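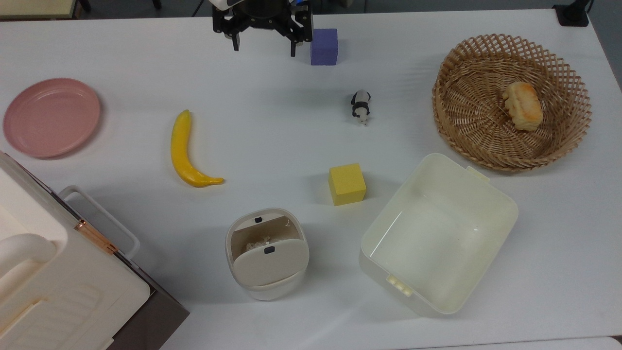 One reader of our first draft, Lamuvex, objected that sorting a table is no test of anything, as any adult will put the bread in the basket and the cube in the bin and be finished before the kettle boils. We have kept the objection at the top of the report because we half agree with it.

Tidying by Category: Does It Hold Up on a Small Table?
Term project, Household Studies, Favcombe
Submitted 1/27/23

What we were asked to do

The course reader recommends tidying by category. Gather everything of one kind, pick a home for it, move on to the next kind. The claim is that this is faster than going area by area and that the result lasts longer. The reader gives no numbers for either claim, and we couldn't find where the idea came from, so we decided to try it on a white tabletop with a mixed lot of toys and household things.

What was on the table

The food toys were a yellow banana and a golden-brown bread roll. The roll was in the woven basket when we took our picture. There were foam cubes, a purple one and a yellow one, and a small black and white panda. For homes we had the basket, a pink plate, an open off-white plastic bin with clips on the rim, and a little cream trash can with crumpled paper in it.

Where the categories went wrong

Food was easy. Everyone agreed the banana and the bread belonged together. They did not agree on where. A basket is where bread goes in a real kitchen, but a plate is where you put food you are going to eat, and the method has nothing to say about it. Of the 10 people who tried the table, four used the plate for the banana and left the bread alone.

The panda was worse. It is a toy, but so are the banana and the roll. If "toy" is a category then nearly the whole table is one category, and the job becomes tipping things into the bin. If it isn't, the panda is a category of one. The reader calls this "an item looking for its family" – which sounds nice and told us nothing about where to put it.

Then there is the trash can. It is small enough to pick up, so is it a container or an object to be put away? Seven people treated it as fixed and worked around it. The rest wanted to move it first.

Timing

We allowed 90 seconds per person. Everyone finished, with either method. We recorded who finished and did not write down the exact times, a mistake we noticed too late to fix. The speed claim is therefore untested here, and we would ask the reader of this report not to quote us on it.

Does it last?

We can't say. Keeping a table in daily use until August was outside the project, and a table that no one lives with stays tidy whatever you do to it. The Hevberg group plans to use a shared kitchen shelf, and we think that is a better setup than ours.

What we would change

More containers than categories next time, and a few things that are plainly not toys. We would also ask people to name their categories out loud before touching anything. Our guess is that most of the disagreement happens at that point – the moving around afterward is the easy part. Lamuvex may still say it proves nothing.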